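3.2 Bathroom fittings and the decision to replace

The second part of the survey dealt with small fixed fittings in rented bathrooms: towel bars, robe hooks, toilet roll holders and soap dishes. These items cost little and are rarely recorded in tenancy condition reports, yet they made up a large share of the minor repair requests in our data. Of the 3,224 requests logged by the two property managers, Trimau and Dubey, 192 were for a towel bar that had come away from the wall or worked loose at one end.

Requests were coded by fitting type, wall type and the action taken. Wall type was missing for many of the older Dubey properties and was filled in from building plans where these could be found. A request was coded as a repair if the original fitting was put back on the wall, and as a replacement if a new one was bought. Cases where the tenant had already removed the fitting were coded by what the manager did next, and a handful where nothing was done were left out of the cost analysis.

Repair was the less common outcome. Tradespeople told us that the bar itself was seldom the problem. More often the wall plug had pulled out of the plasterboard, or the small grub screw holding the post to its bracket had been lost. Either fault can be put right with cheap parts, but the labour charge is the same as for fitting a new bar, and most managers chose the new bar. Matching also played a part. Where one fitting in a set was replaced in a different colour or finish, tenants and owners sometimes asked for the rest to be changed as well.

Finish was recorded for all towel bars in the sample. Chrome was by far the most common, followed by brushed nickel and white enamel. Dark bronze finishes (Figure 4) were found mainly in units renovated by their owners shortly before being let, and were the hardest to match from local suppliers.
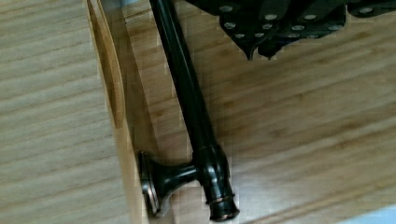
Figure 4. Towel bar with post and round wall flange, oil-rubbed bronze finish.

Khôi Nông told us that he had stopped trying to match dark finishes at all, and that when one piece failed he now quoted the owner for the full set. In his view the names on the box meant very little, as two makers could sell quite different colours as bronze, and it was cheaper for everyone to settle the matter in one visit. He added that owners who had chosen the fittings themselves were the most likely to refuse the quote and ask for the old piece to go back up.

The cost records support part of this account. Full-set replacement was more common for dark finishes than for chrome in both portfolios, and the difference held when wall type was taken into account. We could not test the claim about owners, as neither manager recorded who had chosen the fittings.

Time to completion differed little between repairs and replacements once a tradesperson had been booked. The longer delays came earlier, while the manager waited for the owner to approve the expense. Trimau allows its staff to approve small jobs without contacting the owner, and its requests were closed sooner. Dubey brought in a similar rule in April, too late to affect the period studied.

Discarded fittings were not tracked by either firm. Most tradespeople said they put them in general waste with the packaging from the new set, although two kept usable posts and brackets for later jobs. Section 3.3 turns to door hardware, where spare parts were more often kept.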